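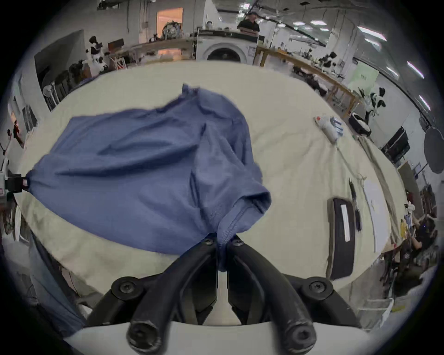

Two grippers on one T-shirt, with the fabric pulled out between them.

4 min read

I have been rewriting our house rules for garment work at Skendness. The old sheet was written when we only picked up blocks and cups, and cloth needs its own rules. These are the ones I would keep if I had to start again.

Grip a fold or a corner. A flat bit of cloth slides out of the jaws. On a T-shirt I go for the hem or the end of a sleeve, because the stitching gives the fingers something to hold.

Close the jaws fully before you move. If you lift while they are still closing, the recording is hard to use later. We went back through 4000 old takes in October and threw out 111 of them for that fault alone.

With two grippers, both should have hold of the cloth before either one lifts. Keep it just tight enough to see the shape. Pulling harder stretches the garment, and by the end of the day a stretched shirt behaves differently from the one you started with.
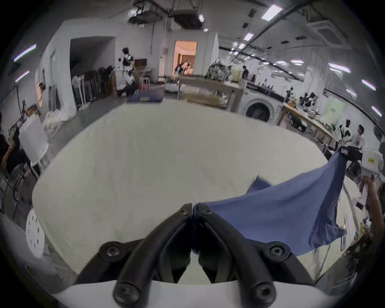
Blue cloth held up by two corners over the white table.

Keep your wrists slow when the cloth is off the table. It swings, and a swing takes longer to settle than you would think. I count to two before the next move.

Retire a garment after 100 takes. Farahani, the project that lent us its first rule sheet, never set a limit, and we ended up with shirts gone soft at the seams. Write the number on the log, not on the label.

Check the fingers at the start of each session. Open, close, look at where the tips meet, then look at the screws. If the tips don't line up, stop and put it right before you pick anything up.

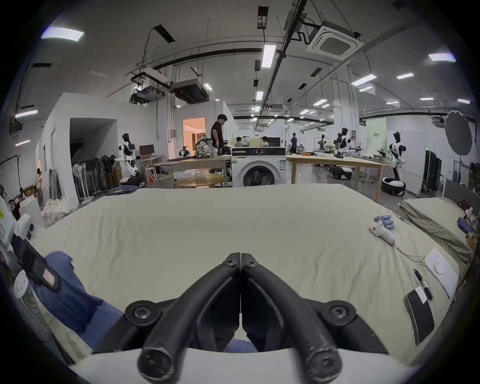

Keeping the work area in order

Anything that isn't part of the task goes to the side, well away from where the cloth will land. Pens, paper and gloves can stay within reach. A cable should never cross the path of a sleeve.

The Ravavard version of the sheet has 32 rules and I doubt many people read past the first page. Ours now fits on one side of A4. I still haven't settled what to say about socks.

Recent posts
Labelling takes without losing the afternoon
Notes from the Dorkier visit
Charging batteries safely overnight
Which towels to buy for folding tests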